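**Ticket:** Dryer stops mid-cycle, laundry room B
**Opened by:** Elsa Moen
**Assigned:** Ravindran Unnithan
**Unit:** Garkero vented dryer, left side
**Status:** Monitoring

**Reported problem**

Dryer starts normally, heats, then shuts off before the cycle is done. Panel goes dark for a few seconds and comes back showing the standby light. Pressing Start right away does nothing. If you leave it alone for a while it will start again. Happens on Cotton and on Mixed. I have not tried Delicates. The right-side dryer is fine.

Elsa

**Ravindran, first visit**

Ran it empty on Cotton. Shut off after 36 minutes. Drum was very hot to the touch and the air coming out of the wall vent outside was weak. Compared with the right-side unit, which blows the flap fully open. The left one barely lifts it.

Checked so far:

- Lint screen: clean on the face, but water pools on the mesh when I run it under the tap. That is dryer sheet residue. Scrubbed with dish soap and a nylon brush until water went straight through.
- Outlet and cord: no discoloration, plug is tight.
- Breaker: not tripped. Labeled wrong, though. The one marked "Dryer L" is the right-side unit. Relabeled both.
- Door switch: clicks, and the drum stops when the door opens. Good.

Ran it again with the clean screen. Still shut off, a little later than before.

**Anqi Ding, comment**

Before you order a control board, look at the hose. When the flooring was redone in December both machines were pulled out and pushed back in. The left one sits closer to the wall than it used to. I had the same thing with the old Sivel and it was the hose folded flat behind the cabinet.

**Ravindran, second visit**

Anqi was right about the hose. It was kinked at the back of the cabinet and the foil had split along the fold. There was also a wad of lint at the wall elbow, packed hard. I pulled it out in pieces with a vent brush.

Done:

1. Unplugged the unit and pulled it out from the wall.
2. Removed the foil hose and threw it away.
3. Cleaned the elbow and the wall duct from the inside, then from the outside flap.
4. Installed semi-rigid aluminum duct, 5 feet, trimmed to fit with one gentle bend.
5. Clamped both ends and taped the joints with foil tape. No screws into the duct, they catch lint.
6. Pushed the unit back and put 2 rubber stops on the floor behind it so it can't be shoved against the wall again.

Flap now opens fully. Empty run on Cotton went to the end with no shutoff.

**Éabha Mac an tSaoi, comment**

Ran a load on Tuesday evening and it stopped again near the end. Screen was clean. It was a full drum of towels and kitchen linens. Restarted on its own timer after it cooled off.

**Ravindran, third visit**

Tested the cycling thermostat and the high-limit thermostat with a meter. Cycling thermostat is fine. High-limit opens too early, which fits with it having been overheated for weeks behind a blocked hose. Ordered the replacement from Madau. They sell it as a kit with the thermal fuse and I changed both.

The other part of this is load size. Kitchen linens and printed cottons bunch up if they go in as one lump, and the air can't get through them. 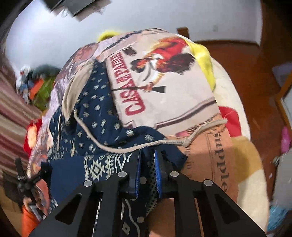 Shake things out before they go in and stop at two-thirds full. Bath towels should go in a separate load, they take longer and they keep everything else in there past dry. I put a card with this on the wall over the machines.

After the new high-limit: two full loads back to back on Cotton, no shutoff on either one.

**Sumathi Mathew, comment**

Can we get the same duct on the right-side unit while the parts are out? It still has the foil hose. Also the Engström washer next to it is walking during spin, I'll open a separate ticket for that.

**Ravindran**

Yes on the duct. Left-side ticket stays open until Elsa confirms a normal week of use. If it shuts off again, write down the cycle, what was in the drum, and whether the outside flap was open, and don't keep pressing Start.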